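Courses > Robot Software > Unit 10: Grasp State and Soft Objects

Reading time: 10 min

In the last unit we treated the object as a rigid body with one pose. For cloth this does not work. A piece of clothing has no single pose, it covers parts of itself, and its shape changes as soon as the fingers touch it. Today we look at what the software still can know, and how to write a policy interface that does not ask for more.

1. What goes into the observation

Our stack, Horkska, gives the policy two things at each step: the wrist image and the finger opening. There is no cloth model and no mesh. Students often want to add a segmentation mask as a third input. You may try it, but please train first without it, so that you have a baseline to compare.

Be careful with time stamps. The image and the finger opening come from different clocks, and the loader in Biltinis matches them by nearest time. If the gap is more than 69 ms, the pair is dropped. In the homework set, 776 pairs were dropped in this way, mostly at the start of an episode.

2. Grasp state is not finger opening

With a hard cup, the fingers stop at the width of the cup, and the opening tells you that something is held. With a thin fabric the fingers close almost completely, and the number looks the same as for an empty grasp. A threshold on the opening will therefore fail, and the label must come from the image. We use three labels: open, closed on fabric, closed empty.

Look at where the fabric meets the fingers, and at the folds near this point. The background should not help you. A patterned pillow or a patch of sunlight is easy for a network to learn and has no meaning for the grasp – this is the most common error in the reports from last term.

Black fabric at the fingers of a black gripper, on white quilting:
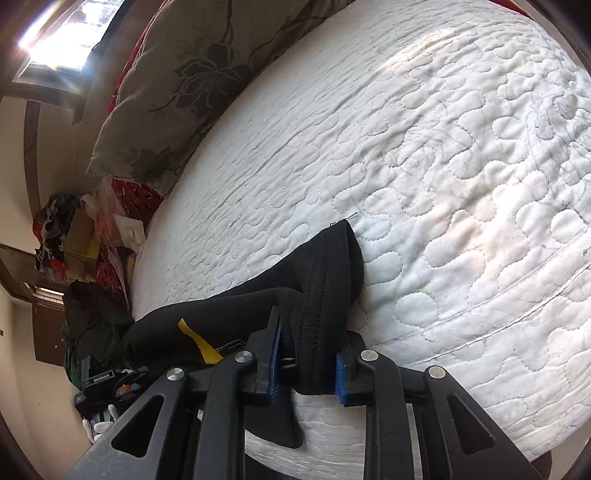
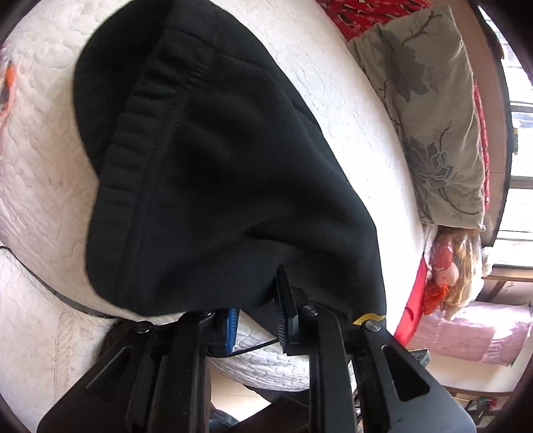 3. Splitting the data

Always split by room, never by frame. Two frames from one episode share the same bed, the same light and often the same fold. If one goes to training and the other to test, your score will be too high and you will not notice it.

4. Homework (hand in by Wednesday)

a) Write the function grasp_label() for the Hajji subset. Return the label and a confidence value.
b) Train the baseline with 2 seeds and report both results – not only the better one.
c) Find 10 frames where your label is wrong, and write one sentence for each about the reason.

For part c, dark cloth is a good place to begin the search. The exposure settings are kept in the Gruritz config file, and you should not change them before you have finished part b.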